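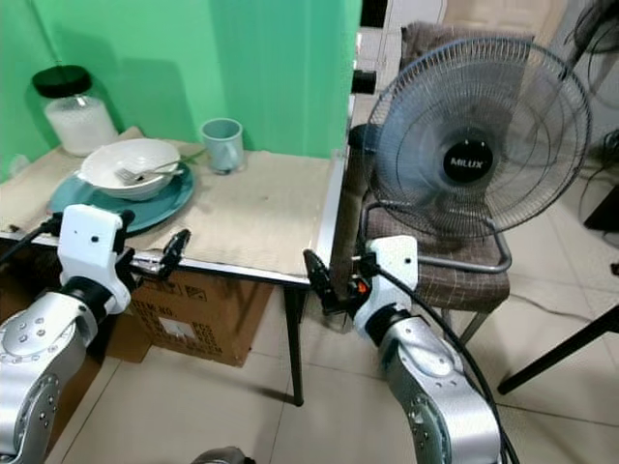
How to Fill In a Weekly Power Ranking Without Losing Your Friends

Every supporters' forum has one by the second month of the season: a poll, put together by people who have seen perhaps four of the 20 clubs play and hold firm views on the other 16. Ours is the Gulska poll, named after the division, and I have been sending in a ballot for longer than is healthy. New voters keep asking me how it's done, so I've written it down.

1. Decide what you are ranking

Are you ordering the clubs by what they have done, or by who would win if they met on a neutral pitch tomorrow? Either is fine. Switching between the two halfway down the list so your own lot land in the top five is also very common, and everybody can tell.

2. Start from a blank sheet

The temptation is to open last week's ballot and shuffle it. Don't. If Tidard were second last week and win 1–0 against a side with nine men, they'll stay second for ever out of sheer laziness. Write the clubs out in alphabetical order and begin again. It takes 20 minutes, or one bad half of televised football.

3. Sort into groups first

Put the clubs into four piles: very good, good, hard to say, and sorry. Most arguments happen inside "hard to say", so leave that pile until last and make a cup of tea before you tackle it.

4. Look at who they played

Zurnum began one season with five straight wins and I had them top. All five were against clubs that finished in the bottom six. I have been reminded of this in 461 separate replies, most of them from Fikri Harahap, who runs the poll and keeps a tally.

A quick check: next to each club, write the best side they have beaten and the worst side they have lost to. If the first column is blank, they don't belong in your top three yet, however nice the goals were.

5. Don't overreact to one result

A heavy defeat away from home in a gale is one defeat. I allow myself to drop a club by four places at most in a single week. The exception is Tlapale, who I once dropped nine places after a cup tie watched by 1,323 people, me among them. I was cold and I stand by it.

6. Deal with your own club

Rank them where you think they should go, then move them down one. If that hurts, you had them too high. If it doesn't, move them back up.

7. Write your comments

One line per club is plenty. The form cuts you off at 200 characters anyway, usually just before the insult.

8. Send it in by Sunday night

Late ballots aren't counted, even if you have a very good story about your broadband. Check you haven't listed the same club twice — it happens most weeks — and that you haven't left out whoever you find dullest.

Once the results are up, read the comments on your ballot once and reply to no more than two. Pick the polite ones.

We use cookies to remember your settings and see which pages get read. By carrying on you agree to this. Accept | Manage cookies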